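Stems and stalwarts

I was told to bring a jumper to Domcombe, and I'm glad I did (the loading doors stay open all morning, even in January). The firm makes artificial flower displays for hotels and shop windows, and since September it has been teaching robot arms to do the fiddly bits.

I'd expected grumbling. There was a little, mostly over tea, and mostly about the new rota. Of the 19 people on the floor, 17 have now had a spell of training with the arms, and several told me they'd put off asking for it because they thought it would be all computers. It's a lot of sitting, watching and having another go – quite a shock if you've spent years on your feet at a packing bench!

The pay changed too. Anyone working with the arms gets a higher grade, which the sister site at Clusano fought for first, and Domcombe copied it almost word for word. One woman showed me her thumbs, still marked from wiring stems, and said she wasn't going to miss that part one bit.

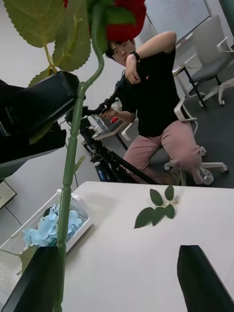
What she does miss is the chat. You can natter all day over a bench, but you can't really do it while you're minding a gripper, so they've moved the breaks to let everyone stop together. I think that matters more than the managers realise. They wanted to talk to me about the 3000 stems in the spring order, and I kept wandering back to the kettle, where people were arguing over who'd get the chair by the radiator.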